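Zendel opens its practice house for home robots to small workshops

Print this article | E-mail to a friend
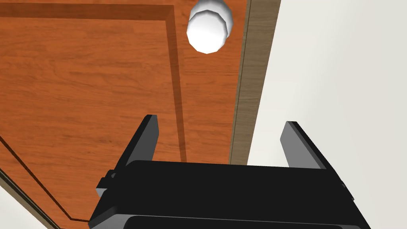

Door practice in the simulator: the open gripper and the white doorknob. Picture: Zendel

Anyone who has tried to teach a robot arm to open a door will know how many afternoons it can swallow, and how hard it can be on the door. Zendel, the small software firm based in Greltudham, hopes to give some of those afternoons back with Wukesine, a simulated house in which a robot can practise everyday jobs on a computer before it is let loose on the real thing.

The package goes on sale in September at £1099 for a year's licence, and comes with 12 furnished rooms and up to 200 ready-made household tasks, from doors and drawers to cupboards and light switches. Doors have had a good deal of the firm's attention – customers can change the height of the knob, the stiffness of the hinge and the finish of the wood, and then set the robot to try again as many times as they like.

We had a morning with an early copy and found it a friendly thing to use, once the rather lengthy installation was out of the way. The view from just behind the gripper is especially handy, as you can see how the fingers are lined up before they close. The wood grain is lovely too, although the doorknobs are plainly made of flat little faces and could do with some smoothing.

Jurić, the firm's distributor, will be handling orders and says that buyers get 3 months of telephone help included in the price. Schools and colleges can ask for a reduced rate, and there is a free trial with a single room for those who would like to have a wander round first.

Comments (3) | Shared 12 times

Contact us | Copyright, all rights reserved | Back to top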